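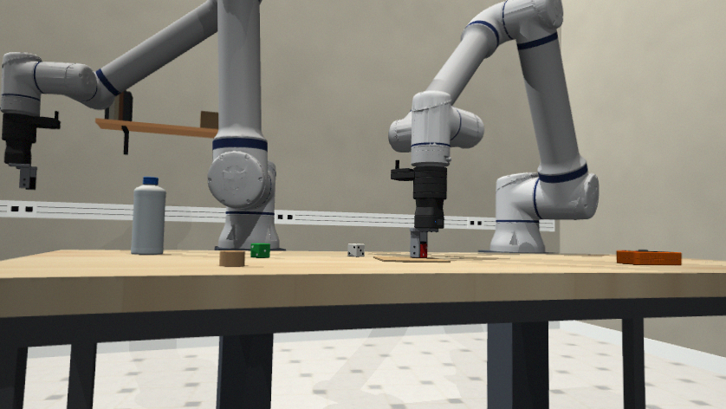 브릴라렉스 단편영화제, 숙박 패키지 추첨 응모 시작

2024년 4월 8일 – 브릴라렉스 단편영화제 사무국은 올해 영화제를 찾는 관객을 위하여 숙박 패키지 추첨 행사를 연다고 밝혔다. 응모는 오늘부터 영화제 홈페이지에서 할 수 있고, 한 사람이 한 번만 참가할 수 있다.

당첨자에게는 소렌센 호텔 3박 숙박권과 개막 파티 초대권 두 장, 그리고 모든 상영관에 들어갈 수 있는 관람증이 제공된다. 호텔은 주 상영관인 브리르네오 극장에서 걸어서 6분 거리에 있다. 아침 식사는 숙박권에 포함되지만 교통비는 당첨자가 직접 부담해야 한다. 당첨된 숙박권은 다른 사람에게 양도할 수 없으며, 날짜도 영화제 기간 안에서만 고를 수 있다.

영화제는 작년에 3,116명의 관객을 맞이하였다. 사무국에 의하면 그중 절반이 넘는 관객이 다른 도시에서 왔고, 숙소를 구하기 어려웠다는 의견이 설문지에 많이 적혀 있었다. 그래서 올해는 2월부터 시내의 호텔들과 협의를 시작하였다. 추첨에 당첨되지 않은 관객도 관람증을 제시하면 소렌센 호텔과 젤티코 게스트하우스에서 할인된 요금으로 묵을 수 있다. 할인 객실의 수는 정해져 있으므로 미리 전화로 문의하는 것이 좋다.

상영 장소에도 변화가 있다. 작년까지 사용한 시민회관 소강당은 공사 때문에 올해는 사용하지 않는다. 대신에 브리르네오 극장의 2층 상영실이 새로 추가되어, 상영관은 모두 네 곳이 되었다. 2층 상영실에서는 주로 애니메이션과 학생 작품을 상영한다. 심야 상영은 1층의 큰 상영관에서만 진행되고, 마지막 작품이 끝난 후에 역 방향으로 가는 셔틀버스가 한 번 운행된다.
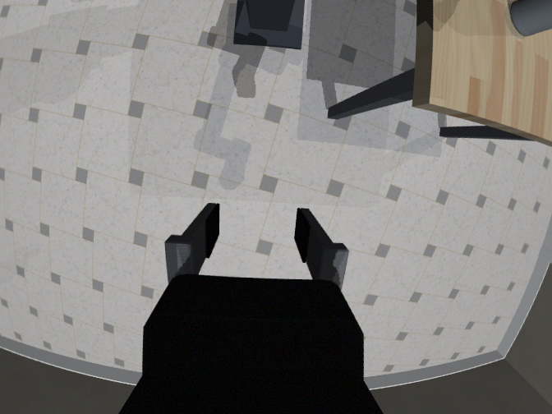 와지드 부토는 숙박 행사는 반갑지만 셔틀버스가 한 번만 운행되는 것은 아쉽다고 말하였다. 작년에 심야 상영을 보고 감독과의 대화까지 들었더니 버스가 이미 떠난 뒤였고, 비가 오는 밤에 택시를 오래 기다려야 했다는 것이다. 그는 호텔 할인보다 늦은 시간의 버스가 한 대 더 있는 편이 많은 관객에게 도움이 될 것이라고 하였다.

이에 대하여 사무국은 버스 회사와 시간표를 다시 의논하고 있으며, 결과가 나오면 홈페이지의 교통 안내에 올리겠다고 답하였다. 감독과의 대화가 있는 날에는 출발 시간을 늦추는 방법도 검토하고 있다.

추첨 결과는 응모가 마감된 다음 날에 당첨자에게 이메일로 알린다. 당첨자가 4일 안에 답장을 하지 않으면 숙박권은 예비 당첨자에게 넘어간다. 응모할 때에는 이름과 연락처 외에 보고 싶은 상영 부문을 하나 선택해야 하는데, 이 선택은 추첨 결과에 영향을 주지 않는다. 미성년자는 보호자의 동의가 있어야 응모할 수 있다.

일반 입장권은 브리르네오 극장 매표소와 영화제 홈페이지에서 판매한다. 상영 시간표는 응모 페이지에서도 내려받을 수 있다.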